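June, evening

I came home with tired feet but in a good mood, so I will write a little before I sleep. The whole day was paper. When I was a child my aunt used to say that a person who can fold a clean edge can do anything, and today I was not sure that I belong to this kind of person.

We are still preparing the paper things for the Flelton summer evening. The plan is to have 40 garlands, and until yesterday we had only six. The paper is from Jurkent, long white sheets, a bit thicker than the one we bought in spring. I like it more. It keeps the fold, but it also wants to roll back to the shape it had in the packet, so one has to hold it at both ends and be patient. I am patient with paper. With people on the telephone I am less patient, as I found out again before lunch, when Brarkura rang to ask if they can bring the lamps two days later. I said yes, but I did not say it very nicely.

The big room is good for this work. I used to complain about it – too many chairs, and no two of them seem to come from the same shop. There are the office ones on wheels, the grey plastic one, the brown woven one that I always want to take for myself. Today I stopped complaining. The round white table is the best thing we have there, because you can go around it and reach the paper from any side.

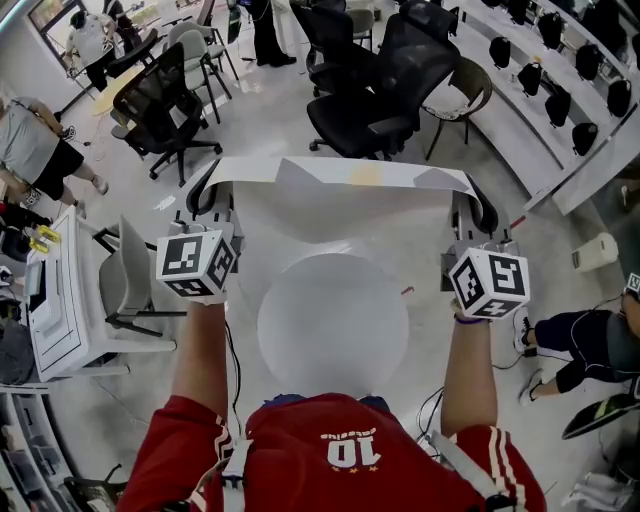 The red number 10 jersey at the round table, with one of the long sheets.

One sheet had a yellowish mark near the middle. I thought for a long time whether to throw it away. In the end I put it with the others, for it will hang high and it will be evening. If somebody notices, then he has very good eyes and I will congratulate him.

In the afternoon I tried the folding which I had learned from the Jaiswal booklet. The drawings are clear until the fourth step, and then the hand in the drawing suddenly holds the paper from the other side. I made it wrong two times. The third one was nice, a little crooked at the end, and I left it on the shelf so that I can look at it tomorrow and remember how I did it. I should write the step here before I forget: turn the sheet first, then fold the short side, and press with the nail, not with the finger.

We finished almost at seven. I swept the small cuttings from under the chairs, which took longer than I expected, as paper on a shiny white floor is very hard to see. I found one more piece in my shoe when I was already on the bus.

For supper only soup and the rest of the bread. I must buy string tomorrow, the thin one, and ask about the ladder.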